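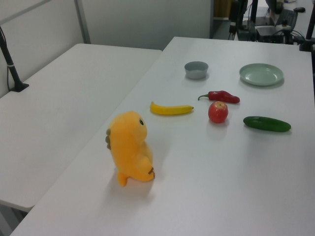
3.2 Materials and stocking of the toy tables

Figure 2. Part of the stock on the white tables, with the yellow-orange plush dinosaur nearest and the toy banana behind it to the right.

The lending sessions ran from March in two places, the library at Flustgate and the church hall at Figueiredo Road. Both used white tables, pushed together where the room allowed. Toys came from three sources: the existing library stock, a donation drive in the autumn before, and a small purchase from Zirell to fill gaps (mainly puzzles and things for under-twos). After sorting we had 188 toys fit to lend. Soft toys, play food, vehicles, building sets, puzzles, musical. A seventh group, "other", was kept small on purpose, as in the pilot it had swallowed nearly everything.

Each toy got a number on a cloth or paper tag, tied on at the desk when it was borrowed and taken off again on return. Tags were not left on during display. In the pilot children pulled at them, and parents read them as price tags — two families asked what the hire charge was. There was no charge at either site.

Families could take two toys for up to 26 days. We chose this to fit with the book loan period at Flustgate, so that one trip would do for both. No fines. A reminder text went out once and after that nothing. Loans were logged in Rosix, the same desk program the library uses for books, which saved training but did cause some trouble with the dates (see 3.4).

3.3 Families and sign-up

Sign-up was open to any household with a child under seven. A poster at each site, a line in the school newsletter, and word of mouth. In all 78 households joined. We did not ask about income. We did ask how far they had come and whether they already used the library, and both questions were optional, so the gaps in Table 4 are real gaps and not errors.

Households were asked at sign-up, and again at their last visit, how many toys they had bought new in the past month. This is a weak measure. People forget, presents from grandparents get counted by some and not by others, and one parent told us they had simply guessed both times. We report it anyway, with that warning, as earlier studies of toy lending used much the same question and it lets us compare.

3.4 What was counted as a loan

A loan is one toy leaving the desk with one household. Renewals count as the same loan. Swaps made on the same visit (child changes mind at the door, very common) count once, for the toy that went home. Where Rosix gave a return date earlier then the loan date, we went back to the paper sheet, and if the sheet was no help the loan was kept but left out of the sums on length.

Missing toys were marked lost after two full loan periods. Some came back later and were put back in stock, but not taken out of the lost count, so the figure in Section 4 is slightly too high. Broken toys were mended if it could be done at the desk, otherwise withdrawn.

Soft toys were a special case. They had to be washed between loans, which took them off the tables for a day or two, and at the smaller site longer as there was no machine. So a low loan count for a soft toy may only mean it spent more time in the wash. We tried to correct for this using days on display instead of days in stock. The days on display were written down by hand at the end of each session and a few sheets from Figueiredo Road are missing — the corrected rates for that site should be read with care, and we dont use them in the main comparison.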